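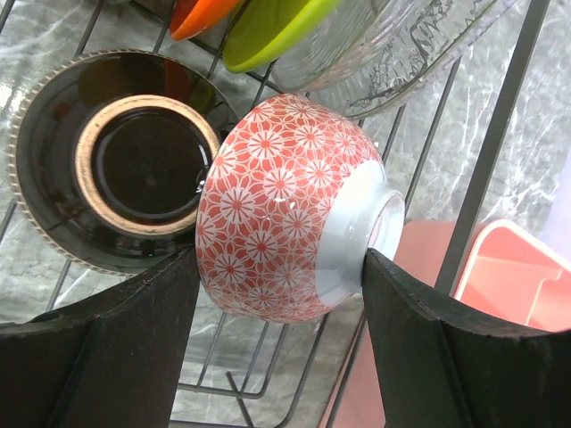 January
By Inna Stetsiuk

Every new year I am told to buy less and buy better. The advice comes in newspapers, in the free magazine at the dentist, and from my sister-in-law. Spend more now on one good thing, it goes, and you'll have it for life. I have followed this advice, on and off, for most of my grown-up years, and I would like to register a complaint.

Let me start with the saucepan. I bought a Gristetau pan when I moved to Kitwood, after a man in the shop told me it would see me out. It cost more than my first sofa. It came with a small booklet about care, and I should have taken the booklet as a warning. I couldn't put it in the dishwasher or use a metal spoon in it, and I couldn't heat it empty or cool it down fast. The handle worked loose after four winters. I wrote to the address on the guarantee and was told that handles counted as wear.

Meanwhile the thin, dented milk pan I took from my mother's flat is still on the hob. I have no idea who made it. It has been boiled dry more times than I care to say, and it carries on making porridge.

One pan proves nothing, I know. The people who believe in buying better will say that I bought the wrong good thing, and that a truly good thing would have lasted. I notice that this argument can never lose. If it lasts, it was quality. If it breaks, you were fooled by something that only looked like quality, and you should have spent more, or read more reviews, or bought it forty years ago when they still made them properly.

What troubles me is how little we know at the moment of paying. Standing in a shop you can see the price, feel the weight and read the label. You can't see the glue. Heavy things feel well made, so makers have learned to make things heavy. I once opened up a desk lamp, a Flarkidov, to find out why it kept cutting out, and there was a lump of iron in the base the size of a bar of soap, doing a lovely job, and a switch that bent when I pressed it with my thumb. Somebody had decided where the money should go, and they had decided on the part I would notice.

I took that lamp to Navaratnam's, the repair place behind the bus station, where I am known. They charged me 8 pounds and put in a switch from a box of old ones. The lamp has been fine since. I mention the sum only to compare it with the lamp, and I would prefer not to say what the lamp cost.

My neighbour Pranab Miah takes the other side of all this and we have been having the same argument over the fence for a long time. He has a pair of boots he has had resoled so often that I doubt any of the first boot is left. He says the boots prove his point. I say they prove the cobbler's. Had he spent the same care and the same money on keeping up a cheap pair, he might well have got the same use out of them, though he tells me a cheap pair can't be resoled, and there I think he has me. Some things are built so they can be opened and mended, and some are stuck shut. I would pay more for the first kind. But price doesn't tell you which kind you are holding, and the people selling rarely know either. I've asked them.

Kitchen surfaces are the worst for this. When we did ours, everyone we spoke to pushed us towards real stone, because it would last for ever. Well, yes. The stone would. The kitchen wouldn't, because people get sick of kitchens and move house, and the next lot rip everything out and start again. The tip on a Saturday is full of things that were going to last for ever. A pattern that looks like marble gives you the veins and the shine, and I am not convinced that the average cup of tea can tell what it has been set down on. 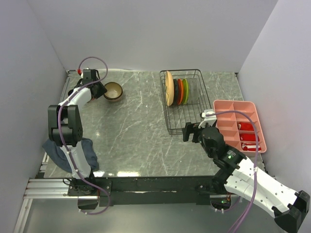 Grey marble pattern with white veins on a tabletop.

Then there is the plain matter of money. If you have 1000 pounds sitting there, buying the better washing machine may be sound. If you have 547 pounds and it has to last until the end of the month, you'll buy the cheap one, and being told you're wasting money in the long run is no help at all. We've all heard the old line about the poor man paying more for boots in the end. It's a fair point about being poor. It has somehow turned into a sales pitch for people who aren't, and I think that's a cheek.

I am also suspicious of how much shopping goes on in the name of shopping less. A friend spent a whole spring replacing perfectly decent kitchen knives with fewer, finer knives. The old ones went to the charity shop. She talked about it as a kind of cutting back. As far as I could see she had bought knives.

And the lovely things do something to you. I have bowls I won't use for soup in case they chip, so they sit on the high shelf and we eat out of the supermarket ones. I've met people who keep a good coat for best until it no longer does up. If the expensive thing lasts because it's never touched, then I'm not sure what has been bought, apart from a long wait in a cupboard.

None of this is a defence of rubbish. I don't want a kettle that leaks in its second month, and I don't enjoy thinking about where it goes afterwards. I would like a proper guarantee, with handles in it. I'd like the law to make firms sell spare parts at a sane price, and I'd like more places like Navaratnam's, which can hardly cover its rent. Those would do more for the life of my belongings than any amount of careful choosing by me in a shop.

Pranab has read this and says I've been unfair to the boots. He is also after the name of the milk pan, and I've told him again that it hasn't got one.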